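Javex Study Planner: one term of use by a mature-age student

I went back to college at the age of forty-four, after many years of working in a warehouse office. My course is a diploma in logistics, and I study part time at the Storkport campus. In the first week the student services desk gave us a list of planning tools, and the Javex Study Planner was on it. I have used it for one full term, from March until the end of the exams, and I want to write down my experience for other students who return to study late and in their second language.

What it is

Javex is a planner for students which works on the web and on the phone. You enter your units, your due dates and your working hours, and it divides the reading and the assignments into smaller pieces across the weeks. There is a free version which accepts two units. The paid version costs $60 for the year and accepts as many as you want. I paid, as I had three units and did not wish to keep one of them on paper.

I should say that I have no connection with the company. I paid from my own pocket and I received no discount except the one every student receives.

Setting it up

The first set-up took me a whole evening. Javex says it can read a unit outline when you upload it as a file. For two of my outlines this went well and all the due dates appeared in the correct weeks. The third outline was a scanned document, a little crooked, and from this one it took only the title and the name of the lecturer. I typed the rest by hand. My daughter told me I could have asked the lecturer for a better file, and she was right, but at ten o'clock at night you do not think of it.

After the outlines you must tell the planner when you are not free. I liked this part very much. It asks about work shifts, travel and family, and it does not suppose that a student has every day open. My shifts change every second week, and it was possible to enter this as a pattern. I have tried two other planners before and neither of them could do it.

One warning about the calendar: when I first opened it, the week started from the wrong day and the dates were in the American order. You will find the setting under Profile and then Region, where I would never have looked. Please change it before you enter anything. I did it afterwards and one due date jumped from the seventh month to another place, and I had to correct it by hand.

The weekly plan

Every week Javex makes a plan and shows it as coloured blocks. You can move a block with the mouse, or with the finger on the phone. If you miss a block, it goes to a list called Carry Over, and the planner tries to find another place for it. In the good weeks this was very helpful. In week 7 I was sick and missed nearly everything, and the Carry Over list became so long that I was afraid to open it. There is a button "Rebuild my week" which spreads the missed work again, and I recommend you to press it early and not wait as I did.

The reminders are polite. You can choose how many you receive, and I kept only the morning one.

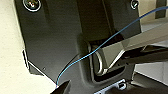
The writing tool

For essays and reports there is a separate screen where you enter the word limit and Javex cuts the task into stages: reading, notes, outline, first draft, checking. My largest report this term had a limit of 2,000 words. I finished the first draft at 2,331 words, and the planner added a block for shortening by itself, before I even thought of it. I was pleased with this. The time it gave me for the shortening was only one hour, though, and for a person who writes English slowly one hour is not enough. I needed the entire evening.

Here is my biggest complaint. The planner has one setting for reading speed, but none for writing speed. A student who learned the language as an adult can read quite fast and still write slowly. I solved it by telling the program that all my reports are longer than they are. It works, but a paying customer should not have to trick the software.

I wrote to the support about this. The answer came the next day from a person named Blažena Říha, who had clearly read my whole message. She did not promise me anything, only that she passed the request to the people who build the writing screen. I appreciated that she did not send me a ready-made text with a link to the help pages.

Group work

This is the weak side of Javex. We had one group project, a case study on a cold storage company, and four of us tried to use the shared plan. Each member needs an account, which is fair. But when one of us moved a shared block, it moved for everybody, and there was no message about it. We missed one meeting for this reason. After the second week we went back to a shared document and a group chat on the phone, and everything was calmer.

If your course has a lot of group work, I would look at Matum in place of it. Two students in my group use it and they showed it to me in the library. Its shared plan asks the other members before it changes something. It is more basic for individual study, and the colours are tiring for my eyes, but for groups it is better thought out.

Comparison with a paper diary

I used the Awasthi student diary for my first course, which I did not finish. It is a nice diary with thick paper and a good yearly overview, and it never needs charging. I still buy it and write my shifts and birthdays in it. What the diary cannot do is to move a missed task, and I believe the missed tasks were my real problem the first time. I looked at them on the old page, I felt ashamed, and then I turned the page.

Small things

The phone version is slower than the web version, mostly in the morning. The text on the blocks is small and you cannot make it bigger without also making the whole screen bigger.

Printing is good. I printed each week on one sheet and put it on the fridge, so my family could see when I was not to be disturbed.

The spelling check in the notes was set to American English, and it underlined "organise" and "centre" until I changed this also under Region.

You can export everything at the end of the term. I did this and the file opened without problems.

Would I pay again?

Yes, I already renewed it for the next year. I passed my three units, and in two of them the mark was higher than I hoped. I cannot say how much of this belongs to the planner and how much to the lecturers and to my own stubborn head. For a part-time student with changing shifts, I give it four stars out of five. For a student with mainly group projects, three. I will write an addition here if they bring the setting for writing speed.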